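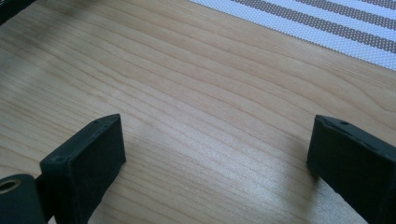
Week 2: Reading the grain

Welcome back, everyone, and thank you for bringing your hand lenses (the spares are in the drawer by the sink if yours is still at home). Last week we got as far as the growth ring, and I'd like to start from there, because nearly everything we call "figure" in a board comes from the angle at which the saw met those rings.

A tree lays down softer wood in spring and denser wood later in the season. Cut straight along the radius and the rings show up as close, parallel lines. Cut at a tangent - what the mills call flat sawn - and the same rings spread out into arcs and long wavy contours, a bit like the lines on a hill walker's map. Most tabletops have some of both, often in a single board.

Do remember that a finish changes what you see. A gloss coat throws back the light and can hide fine lines completely, so tilt the board, or move your head, before you write anything down.

For the practical we'll use the Cowie sample set, which has 127 labeled blocks. Please put them back in order! The Sernby boards are heavier and stay on the bench.

Before next time:
Read the Mitumeck chapter on sawing patterns.
Sketch the end grain and the face of one board at home, and write 500 words on how the two connect. A kitchen shelf is fine - so is a chopping board.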